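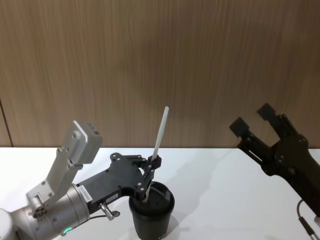

Ilona Bakos swears the lid has to go on first and the straw last, every time, even at home with one drink and no line at the counter. Straw first and you end up threading a lid down over it like a bead, and the lid never seats evenly that way. I used to disagree with her. After a winter of logging this stuff I've come around, and the default order in the table is now hers.

Sellard Cups, Lids and Straws

An open table of which to-go lids fit which cups, and which straws go through which lids. It's for people who run a small drinks counter, stock an office kitchen, throw big parties, or have a cabinet full of odd lids and want to know what they belong to. (That last one is how I got started!)

What's in the folder

fits.csv is the main table, 1000 rows. Each row is one cup, one lid and one straw tried together.
cups.csv describes the cups: rim diameter, height, material, wall type, color.
lids.csv describes the lids, 40 of them at the moment, with the kind of opening each one has.
straws.csv has length, outside diameter, material and tip style for 20 straws.
notes.txt is a long, rambling file of remarks that didn't fit in a column. Please do read it, the best parts are in there.

Columns in fits.csv

cup_id, lid_id, straw_id: these match the other three files.
seat: how the lid goes on. Values are snap, press, loose, no.
pass: how the straw goes through the opening. Values are free, snug, tight, no.
stand: what the straw does when you let go. Values are upright, lean, slide, float.
above_rim_mm: how much straw sticks up over the rim once it touches the bottom.
order: lid_first or straw_first. Nearly everything is lid_first.
tilt: yes if the filled cup was tipped sideways over the sink. Blank if it wasn't tried.
drip: none, slow, fast. Only filled in when tilt is yes.
remark: free text, often empty.

A blank is a blank. It doesn't mean "no" and it doesn't mean zero, so please don't fill them in when you load the file. The tilt test is done for 600 rows and the rest are waiting for a rainy weekend.

How a row gets made

Put the cup on a flat, level table. Set the lid down and press around the edge with a thumb, starting opposite the opening. Write down the seat value before you touch the straw. Then hold the straw near the middle, lower it straight through the opening until it touches bottom, and let go. Read the stand value right away, then measure from the rim.

For a tilt test, fill the cup with cold water to a finger below the rim, do all of the above, and tip it over the sink while you count to five. That's the whole method! A kitchen ruler and a cheap pair of calipers will do it.

Use cold water only, please. Paper straws get a second row after sitting in the cup for the length of a lunch break, marked "soaked" in the remark, and some of those rows are pretty sad reading.

Things I've loved finding out

The cross-cut opening is wonderful. Those four little flaps grip a thin straw much better than I expected, and most of the "upright" values in the table come from them. A plain round hole with a skinny straw nearly always gives you "lean," and in a tall cup the straw can wander all the way around the rim while you carry it.

Dome lids are a whole separate world. The Dekar dome has an opening so wide that every straw in the table is "free," including the fat ones for tapioca pearls, and with the thin ones it looks like a flagpole in a bucket. Great for milkshakes. Terrible in a car.

Matte double-wall cups surprised me too. The rim curl is thicker than on a single-wall cup of the same size, so a lid that snaps on one will only press onto the other. The Rivadeneyra flat lid is the exception and snaps on both, with a really satisfying click, and I may have done that one a few more times than the table needed.

Dark cups make it hard to see how full you are once the lid is on. It has no column of its own, but look in notes.txt under "overfilled" if you'd like to learn from my counter.

Known problems

Sizes printed on packaging aren't reliable, and I stopped recording them. Two sleeves sold under the same name had different rims. Go by the measured diameter in cups.csv.

The Fivanell lids come from a single sleeve, and one lid in it was warped. I threw that one out and kept the rest. If you have some from another sleeve I'd love to see your numbers.

The "snug" and "tight" values are a matter of feel. My rule is that snug means one hand, and tight means you reach for the cup with the other hand to steady it. Ilona's hands are stronger than mine and her rows lean toward snug. Her initials are in the remark column for those, so you can sort them out if it matters to you.

Glass and metal straws are barely covered. Reusable tumblers with screw lids aren't covered at all, and there's no plan to add them.

Adding your own

Please do! Copy the last row of fits.csv, change the values, and send it along with a line about where you got the cup. New cups need a rim measurement taken across the outside of the curl, twice, at right angles. If the two don't agree, the cup's been squashed in storage, so take another from the middle of the sleeve.

Rows where nothing fits are every bit as welcome. "no, no" is useful to somebody standing in a supply store with a sleeve of lids in each hand.

Changes

27th August: tilt and drip columns added, order column now defaults to lid_first, typo fixed in straws.csv where the bendy straw had the length of the cocktail straw.
December: first version, cups and lids only.

License

Free to use, copy and change for anything you like. A mention of Sellard is nice if you publish from it, but you don't need to ask.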